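# The planner that changes its mind

Most pick-and-place software decides once. It looks at the table, chooses a grasp, plans a path and closes its eyes until the fingers shut. Kalevi Koskela spent the better part of a year at Skullix trying to get rid of that last bit.

His planner, called Kedard, runs in simulation for now. The task is dull on purpose: one arm, one table, a handful of coloured blocks, all of them small and some nearly touching.

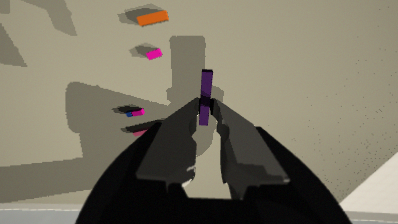
*A purple block held at the fingertips, seen from above in the simulator.*

Kedard keeps 30 candidate grasps alive while the arm is moving and rescores them 6 times a second. If a better one turns up partway down, the arm takes it. The hard part was stopping it from dithering. Early builds would hover over two blocks and swap between them until the run timed out. Koskela's fix was a switching cost that climbs as the gripper gets lower.

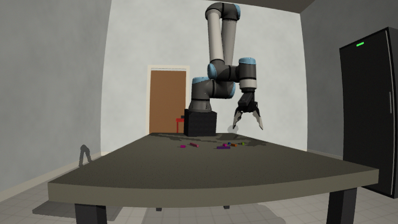
Perception gets its own process. It publishes a pose and a confidence for each block, and the planner is free to distrust either one. Shadows gave the most grief. The arm throws a dark shape over its own workspace, and a dark block lying inside it could lose its edges altogether. Koskela could have turned the shadows off, but he left them in.

"The real bench will have them," he says. "I'd sooner find out in August than on the day."
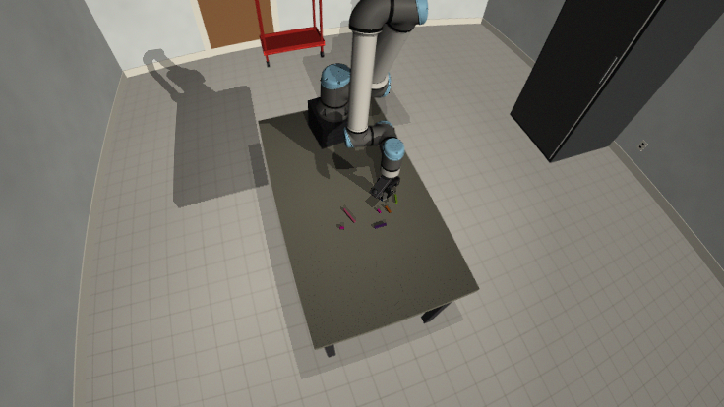 Every run is logged and can be replayed from any tick, with the scores drawn over the view. That tool, Inititz, began as a weekend script and is now the piece his colleagues ask for most. He has 1,389 runs stored and goes through the failures by hand over his morning coffee. A lot of them come down to collision margins – set them too wide and the planner won't go near a cluster, too narrow and a finger clips the neighbour on the way in.

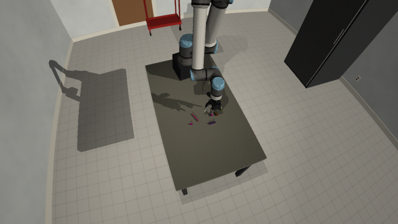

The next version will let the planner nudge a block clear before grasping it. Koskela has 2 versions of that behaviour on his branch and doesn't much like either. The first pushes too far. The second is better behaved, but it takes so long to choose a direction that he's gone back to working on the scoring.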